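Nandthorpe Neighbours Forum > Food and Allotments > Making stock in big batches, do you bother?

plarkwood_pete
Posted Thursday, 7.40pm

Right, after the thread on soup I've started keeping bones in the freezer and I've now got two carrier bags full (chicken mostly, one lamb shoulder that I'm not sure about). My mum always did hers overnight on the lowest ring. My sister says that's mad and two hours is plenty. Who's right? I've got a proper tall stockpot now so I've no excuse.
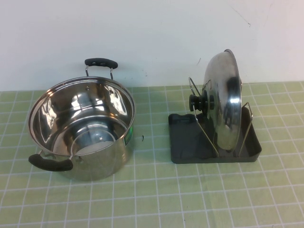

How long should chicken bones simmer for a decent stock?

Three to four hours on a bare simmer does it for me. After that I can't taste any difference, and the carrots go to mush and make the whole lot cloudy.

Manju Negi
Posted Thursday, 8.05pm

Keep the lamb out!! I did a mixed one in January and everything I made from it tasted of Sunday dinner, even the risotto. Lamb on its own with barley is lovely though.

Also I'm with your mum. Overnight, lowest flame, tiny splash of vinegar. It sets like jelly and you can water it down later.

Siamak Tehrani
Posted Thursday, 8.31pm

Sorry Manju, can't agree on overnight. Have you seen gas prices? I wrote down my meter before and after a long one last winter and went straight back to the pressure cooker. Fifty minutes, sets just as firm, and the kitchen window doesn't stream.

Manju Negi
Posted Thursday, 8.44pm

Mine's a very small flame Siamak! And you can't get two bags of bones in a pressure cooker, so you'd be doing it three times over.

Siamak Tehrani
Posted Thursday, 8.50pm

Twice. But fair point.

Renu Jaiswal
Posted Thursday, 9.12pm

Can I put in a word for roasting them first? Hot oven, 40 minutes, turn them once, then scrape every sticky bit off the tin with boiling water and tip that in too. I got this out of an old Siriwan cookery pamphlet I picked up at the Staltau Road car boot (page 158, I know it by heart now, there's gravy on it) and I've never gone back. Onion skins left on for colour. No salt until you use it, or you'll reduce it and end up with something you could grit the drive with.

Lid on or off is the other argument in our house. I start with it on to get up to heat and then leave it tilted.
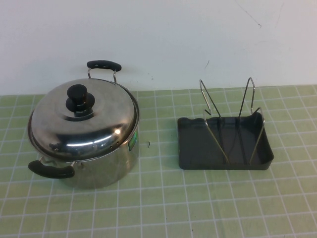
Once it's strained I let it cool in a sink of cold water before it goes in the fridge, and I lift the fat off next morning. Keep that fat, it's brilliant for roast potatoes. Then I freeze it in old yoghurt tubs, 223 ml a go because that's what my ladle and a bit comes to, and it's the right amount for a pan of gravy.

plarkwood_pete
Posted Thursday, 9.30pm

Ooh, hadn't thought of roasting. So my plan is: roast the chicken ones Saturday, simmer four hours, lamb on its own another day. I weighed the first bag and it's some 3000 g, so will that all go in at once or am I asking for trouble? I've got the kitchen clear for it anyway, and my other half has been told.

Last time I tried this I was in the old flat with a pan that barely held a carcass, and I spent the whole afternoon topping it up from the kettle.

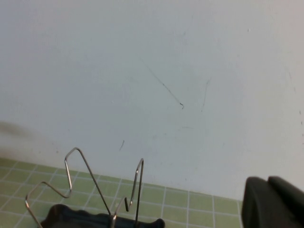

Yeison Apaza
Posted Thursday, 10.02pm

Split it, Pete. You want water covering the bones by a couple of fingers and room left to skim, and with the lot in there you'll be mopping the hob. Skim properly for the first half hour and then leave it alone, don't stir. I also wouldn't roast all of it. Pale stock is nicer for noodle soup, you get the clean chicken taste, and Renu's way would drown that out.

Renu Jaiswal
Posted Thursday, 10.10pm

Drown it out! It gives it some flavour, Yeison. But yes, for noodles I'd let you off.

plarkwood_pete
Posted Thursday, 10.26pm

Half roasted, half not, then. Does anyone put parsley stalks in? I've got loads going over in the greenhouse.

Manju Negi
Posted Thursday, 10.41pm

Stalks yes, last hour only. And a few peppercorns.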